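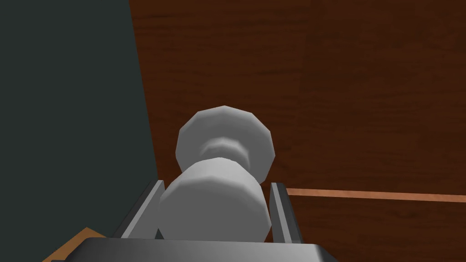 Gripper view in the simulator, white piece held between the fingers

Remote control demonstrations: robot learns my hesitation instead of the task

Hedvika Danko

Hello all. I am teaching a simulated arm to take a white spool-shaped piece and carry it to another place in the room. I drive the arm with a hand controller and the recorder saves the gripper view, the joint positions and my commands. The room is the standard one that comes with Trikex. I have recorded 300 demonstrations in this way, mostly in the evenings during April.

The training finishes without errors and the grasp is quite good. My problem is what happens after it. When the robot has the piece between the fingers, it stays in place for a long time and makes very small movements left and right. Sometimes it continues, sometimes it stays like this until the episode reaches its limit of 2000 steps. I looked at my own recordings again and I must admit that I do the same. I close the gripper, then I wait and look if the piece is held well, and only then I move.

The view does not help much at this moment. The dark surface on the left is so near that I am afraid to touch it, and the piece itself covers a good part of what I want to see.

Must I record everything again, or can I repair the demonstrations which I have? I would also like to know if it is bad that the piece is not always held at the same angle. I attach a second view with the piece in the gripper, from the same room.

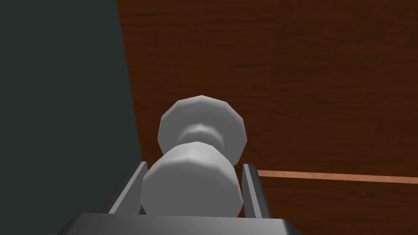 Matúš Doležal

You don't need to throw anything away. Cut the pauses. If the command is close to zero for more than a few steps, and the gripper state is not changing, delete those steps. I did it with a short script on my own set and the waiting became much less. Do not cut the steps in which the fingers close, otherwise the arm will leave before it has the piece.

The angle is not a problem in my opinion. Different angles are good for learning.

Hedvika Danko

Thank you Matúš. How do I know what is "close to zero"? My controller is never fully at rest.

Matúš Doležal

Plot the size of the command for one episode. You will see the noise at the bottom and you put the limit a little over it.

Ieva Laur

I agree with cutting, but I would not only cut. If you pause because you cannot see, the next recordings will have the same pause. I had this trouble with the same room, and I worked through it in this order.

1. Keep a copy of the original recordings before you run any script on them. I once overwrote episode 1313 and all after it, and I still don't have them back.

2. Play back each episode at normal speed and write down in which part you stop. With me there were two such parts. The first was after the grasp, as you say. The second was while driving with the gripper open and looking for the way. In the view below the fingers are open, the white piece is nowhere to be seen, and a plain dark surface takes the whole right half. A person stops here to think, and the network gets very little from such a surface.
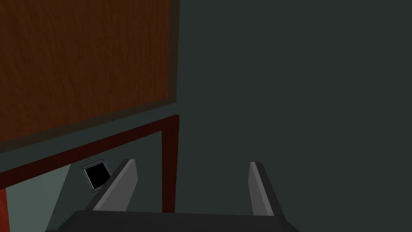

3. Add a second camera, fixed in the room and looking at the arm from the side. Record both views and give both to the training. You will drive more calmly too.

4. Practise the whole path without recording until your hands know it. For me it needed one long evening. After that I recorded new episodes and mixed them with the old ones after cutting.

5. Make some episodes which start with the piece already in the gripper. The robot then sees many examples of "I hold it, so I go", and you don't have to repeat the grasp each time.

About the angle I see it a little differently from Matúš. Different angles are fine if the place where you put the piece accepts them. If it must stand upright at the end, then you should also show how to correct it, and this must be in the demonstrations on purpose.

Erhan Çetinkaya

same problem here, I used slower speed on controller and it was worse. more speed is better, less time to hesitate

Hedvika Danko

I write back with my result. I cut the pauses with the limit from the plot and removed 1932 steps from the first few episodes alone, which was a little shameful. The robot now waits much less after the grasp. It still stops sometimes near the dark surface, so I will add the side camera as Ieva wrote. Erhan, I tried the higher speed also, but I hit things too often and had to delete those episodes.

Ieva, in your fifth point, do you start the arm always from the same position, or do you change it a little each time?

Ieva Laur

I change it each time. Only a few centimetres, and the height too.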